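Nusatero Community Help
Work and employment > Changes to your job

Moved from packing to recording for the robots, what should I be asking?

Posted by tapegun_jo, 2025-10-03

I work in returns and repacking at a warehouse in Tadbridge. In September four of us were taken off the benches and put on what they call recording. You hold a gripper in each hand and do small jobs at a table with them, such as moving bags and tubs, and it all gets recorded so that the robot arms can be taught the same jobs. The arms come from a firm called Astier and are meant to go in on the small parcels line next year.

The work isn't hard. It is slow and you do the same thing over and over. We have been told the target is 300 good recordings a shift between the 4 of us. Before this I was on a pick rate with a bonus, and now there is no bonus. My contract still says "returns operative". The supervisor says nothing has changed because the hourly rate is the same.

My wrists ache by the afternoon. I would also like to know whether I am training something to take my own job, and whether I am allowed to ask that straight out. We don't have a union on site. Has anyone been through this?

3 replies

Naa Gbeho

I have done this for over a year at a different company, Picard, and I now look after the rota for the recording tables. I can't tell you what your employer has planned. I can tell you what I wish I had sorted out in my first fortnight.

What the work is, written down

If your contract says returns operative and you spend the whole shift recording, ask for a short description of the new work. One page will do. It should say what you do, how long for, who checks it and what happens to a recording that gets thrown out. Ours had nothing about rejected recordings. For the first month people were redoing them in their breaks, which stopped once it was on paper that a redo counts as work time.

Ask who decides what a "good" recording is as well. We had three people checking and each had a different idea. One rejected anything where the tub wobbled. Now there is a sheet on the wall with the reasons for a reject and nothing else is allowed as a reason.

How the table is set up

This made more difference to my wrists than anything else. The grippers are not heavy when you pick them up, but you are holding two of them out in front of you, sometimes with a cable pulling back over your wrist. Ours were on a table at one fixed height for everybody and I am short, so my shoulders were up all day. Ask for the height to be set for each person, and ask for the cables to be routed so that they don't drag.

Clear bags are the slowest thing we do. With your fingers you feel the edge of a bag. With two black blocks you have to look for it, and the plastic shines back at you, so you lean in and your neck goes. I would ask for bags to be shared out across the shift and mixed in with boxes and tubs.

A bag and tray job, with a gripper in each hand:

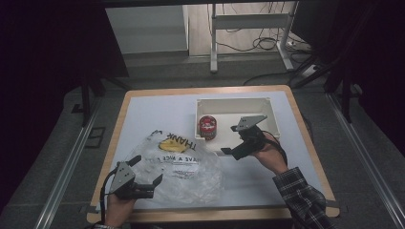
The next two are from the grippers' own cameras, the first with the tray and the second over the bag:

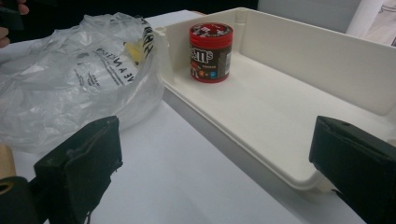
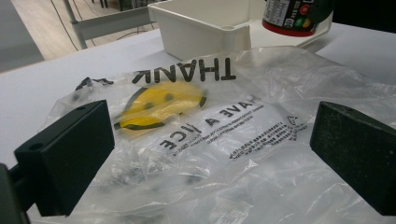
Breaks and swapping round

We do 14 minutes off the table every hour and a half, which is an odd number, but it came out of what the shift pattern would allow. It is on top of the normal breaks. If you are given nothing, start by asking for a swap. Half the shift recording and half on the benches is much easier on the hands, and it keeps you in practice at your old job. That second part matters if the project ends early. One of ours was paused for weeks while the supplier changed a part, and the people who had been on it full time came back to the benches slower than the new starters and lost bonus for it.

Report the aching now, in writing, even if it is mild. Use the accident and ill-health book or whatever your site has. Put down the date it started and what you were doing. I left mine too long and then had an argument about whether it came from work at all.

Money

Same hourly rate with no bonus is a pay cut if you normally earned the bonus. Take your last few payslips from before the move and work out what you averaged, then ask for that to be protected. At our place they agreed to pay the average for as long as you are on recording. They did not offer it. Two of us went in with the payslips and asked.

Be careful with a shared target as well. 300 between four sounds fair until somebody is off sick. Ask what the number becomes when there are three of you.

Whether it is your job that goes

Yes, you can ask. Ask it in a meeting and get the reply by email. I asked ours in this form: which line are the arms going on, how many people work on that line now, and how many will be on it a year after. A general question got me a general answer. That one got me a proper one, and some of it I didn't like. The line went from nine people to five. Nobody was made redundant, but two agency staff were not kept on and two people moved to nights, one of them not happily.

The five who are left do different work. They clear jams, top up the bags and sort out whatever the arms can't pick up. It is less walking and more standing and waiting, and some people hate that. I don't mind it on the days I cover.

tapegun_jo

Thank you, that's a lot more than I have had from anyone here. I hadn't thought about the sickness thing with the target. We have no sheet for rejects either, it is just whoever is on the computer. Did you get trained at all? We had a morning.

Naa Gbeho

A morning and then 500 practice goes that didn't count towards anything. I'd ask for practice time that doesn't count. The first ones are bad for everybody.

dell_on_nights

Just find another job mate. Same thing happened where my brother in law works and they were all told it would be fine. They always say it will be fine.

M. Harrop

A few points to add to the long reply, which I mostly agree with.

I wouldn't assume the supervisor is right that nothing has changed. Whether your employer can move you depends on what your contract says about other duties, so read that part first. Many contracts have a line about "any reasonable duties". Even with that line, a regular bonus disappearing is worth getting proper advice on. Acas has a free helpline and Citizens Advice will look at the actual wording with you. Take the contract and the payslips with you.

You can join a union on your own account even if there isn't one recognised on site. They may not be able to negotiate for everybody, but a rep can normally come with you to a formal grievance meeting.

The other thing is the recordings themselves. If the cameras pick up your hands, your voice or people walking past, ask what is kept, for how long, and whether it goes outside the company. Ask too whether your recordings are stored against your name and whether speed or rejects can be used in your appraisal. At my last place the answer to that was "not at present", so we asked them to put it in the written policy. It took them until the spring but they did it.

On the wrists, I'd go further than the reply above and see your GP or a physio if it hasn't eased after a few days off. Don't wait for the company to send you to occupational health, although you should ask for that as well.

tapegun_jo

Read the contract last night and there is an "other duties" line. Nothing in it about the bonus either way. I've emailed asking for the meeting, with the three questions about the line copied in more or less word for word. I've put my wrists in the book too. Will post back when I hear.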